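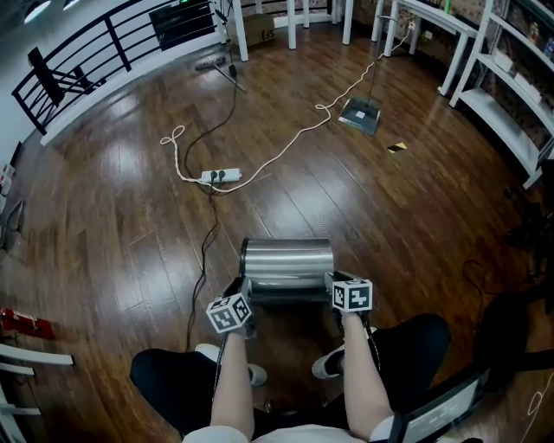
Registering a Shared Document on the Trarkdale Ledger

Purpose of this guide

These instructions are intended for staff of member organisations who need to record a document on the Trarkdale ledger so that partners can confirm it has not been altered. The document itself stays on your own server. Only its fingerprint, a short code calculated from the contents, is written to the ledger.

Before you start

You will need an active Handholm account with the Registrar role and the final version of the document in PDF format. Drafts should not be registered. Entries cannot be deleted once they have been confirmed.

Step 1. Sign in to Handholm and select Records, then New Entry.

Step 2. Choose the file. The fingerprint is calculated on your own computer and appears below the file name.

Step 3. Enter a title of no more than 162 characters. Titles are visible to all members and must not contain personal details.

Step 4. Select the partners who are to be notified. Up to nine may be added to a single entry.

Step 5. Press Submit and approve the request with your signing key. Confirmation normally takes around 222 seconds.

Checking an entry

Open Masmont, paste the entry number and select the copy you have received. A match is reported as Valid. If the result is Differs, ask the sender for the registered version before taking any further action.

Error 546 means that your signing key has expired. Requests for a new key should be sent to Ragnvald Lie at the registry desk.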